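Cahier d'atelier — plateaux clairs, suite
Jeudi, juin

Repris ce matin le dossier du plateau de la salle Ladstead. C'est le bois clair à grand veinage, celui qu'on voulait traiter en premier avant de passer aux tables de Hillside. Objectif du jour : regarder l'état du fini, choisir le nettoyant, décider si on ponce ou non. Je note dans l'ordre où les choses se sont faites. 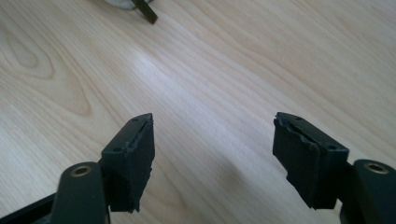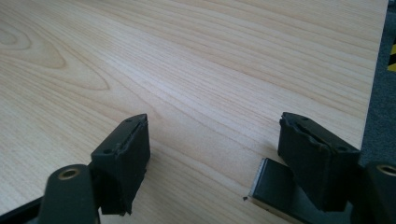

Plateau clair, veinage en boucles à gauche, reflet au centre.

Question posée au tableau la semaine dernière : faut-il reponcer tout un plateau quand seul le fini est fatigué à un endroit ?
Un égrenage léger suffit tant que le fini tient encore et que le bois n'est pas à nu. On ponce franchement seulement si l'ongle accroche ou si une tache est passée sous le fini.

Dépoussiérage au chiffon microfibre sec, dans le sens du fil. Ensuite chiffon à peine humide, eau tiède et une goutte de savon neutre, puis essuyage immédiat. Pas de produit à vitres, pas d'alcool. On a déjà blanchi un chant comme ça l'an dernier et la trace se voit toujours.

Contrôle en lumière rasante avec la baladeuse posée au ras du plateau, d'abord côté fenêtre puis du côté opposé. Le reflet du plafonnier gêne plus qu'il n'aide : au centre on voit surtout la lampe, et le veinage disparaît dessous. Mieux vaut éteindre le plafonnier et travailler à la baladeuse seule. Relevé au crayon sur le calque :
— fines rayures en long, dans la zone où on pose les mains, rien à l'ongle ;
— une auréole très pâle, visible sous un seul angle ;
— un point légèrement mat près du bord, peut-être un reste de colle d'étiquette.

Le calque est rangé dans la chemise verte, avec la fiche 1473. J'avais d'abord écrit le mauvais numéro dessus, c'est corrigé, mais la photocopie du classeur Slanina porte encore l'ancien. À reprendre.

Sur la nature du plateau : je pars sur un placage, vu les chants et la régularité du fil. Je n'ai pas trouvé la fiche fournisseur. Gelelport a répondu que leurs archives ne remontent pas jusqu'à cette livraison et qu'ils ne peuvent donc rien garantir sur l'épaisseur. Tant qu'on ne la connaît pas, interdiction de passer la ponceuse excentrique. Tout se fait à la main, cale liège, et on s'arrête tôt.

Essais d'égrenage sur la chute, pas sur le plateau. La chute est de la même teinte à l'œil, mais je n'ai pas la preuve qu'elle vient du même lot.
Grain 500, à sec, quatre passages : surface un peu terne, régulière, les rayures ne se voient plus.
Grain 1000, à sec, même nombre de passages : presque rien, les rayures restent.
500 puis 1000 : le meilleur des trois, toucher doux, satiné homogène. C'est ce qu'on retient.

Le papier s'encrasse vite. Changer de face dès que ça glisse, sinon on lustre au lieu d'égrener et il faut tout reprendre. J'ai perdu une bonne demi-heure là-dessus avant de comprendre pourquoi un coin brillait.

Pour le point mat, essai à la gomme blanche, sur la chute aussi, avec un morceau d'étiquette collé exprès puis arraché. La gomme enlève la colle en boulettes, à ramasser au fur et à mesure. Pas de trace après essuyage. À faire sur le plateau avant l'égrenage, pour ne pas étaler la colle avec l'abrasif.

Finition : deux options discutées après la pause. La cire se pose bien et se reprend facilement, mais elle marque au moindre verre. Le vernis à l'eau satiné est plus solide, par contre il faut être sûr que l'ancien fini l'accepte. Essai d'accroche lancé à 14 h 30 sur la chute : une bande de vernis, une bande de cire, une bande laissée nue entre les deux. Séchage jusqu'à demain, puis quadrillage au cutter et ruban adhésif. Si le ruban emporte des écailles, on part sur la cire.

Remarque pour ceux qui prendront la suite : le sens du fil n'est pas celui de la longueur partout. Autour des boucles il tourne, et une cale menée tout droit coupe le fil en travers. Sur la chute ça ne se remarque pas, elle est prise dans une partie droite. Dans les boucles, aller court, main légère, et garder quand même la direction générale du plateau. Suivre chaque courbe laisse des reprises qui se voient en lumière rasante.

Couleur : ne pas chercher à réchauffer le ton. Il a été question d'une huile légèrement teintée, je suis contre. Le bois est clair, les autres tables aussi, et une seule table plus jaune dans la salle se remarquerait tout de suite.

Stock : reste assez de 500 pour ce plateau, pas pour ceux de Hillside. Le 1000 est presque fini. Commander les deux en feuilles plutôt qu'en disques, plus du ruban de masquage étroit pour les chants. La cale liège est ébréchée sur un angle — la retourner, ou en recouper une.

Reste à faire :
— lire l'essai d'accroche demain matin
— gomme sur le point mat
— corriger le numéro dans le classeur Slanina
— redemander à Gelelport s'ils ont au moins la référence du fini
— protéger le sol avec une bâche avant d'égrener, la poussière de vernis part mal

Arrêt à 17 h. Chute laissée à plat sur l'étagère du haut, côté vernis vers la porte, ne pas toucher.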